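3.2 Collecting demonstrations in simulation

All demonstrations were collected in the Provomside simulator. Each episode places the arm on a fixed pedestal beside a dining table and draws a set of small objects from the Wostier library. The operator drives the arm with a handheld controller and sees two views, one of the room and one close to the gripper. 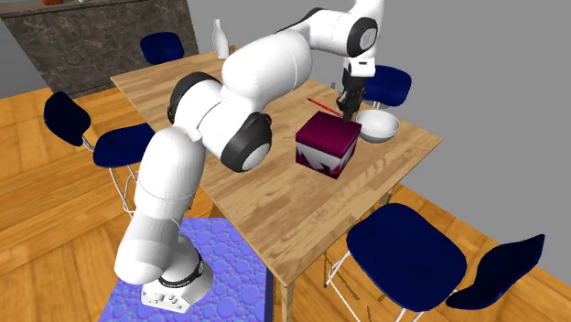
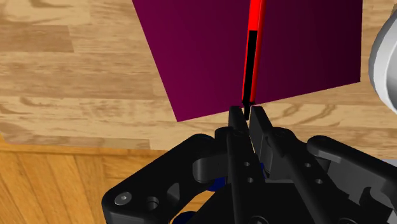
Figure 2. Room view (first) and gripper view (second) of the simulated table task. In the gripper view the fingers hold the lower tip of a red and black stick.

We recorded 900 episodes over 22 sessions in May. An episode ends when the operator presses the stop key or when 31 seconds have passed. Joint positions, finger opening and both views are saved at every control step. Episodes in which the held object fell to the floor were kept but marked as failures, and the policy was not trained on them.

Thin objects took the most care. A small error in wrist angle is enough to push a stick over before the fingers close, and operators often needed a second approach. We left these corrections in the data - an earlier set with the retries trimmed out gave a policy that froze after a missed grasp.

Object positions and table textures were changed between episodes using the Altov sampler. The chairs were left in place, as moving them had no effect on reach. Labels were checked in the Akpan viewer before training, as described in Section 3.3.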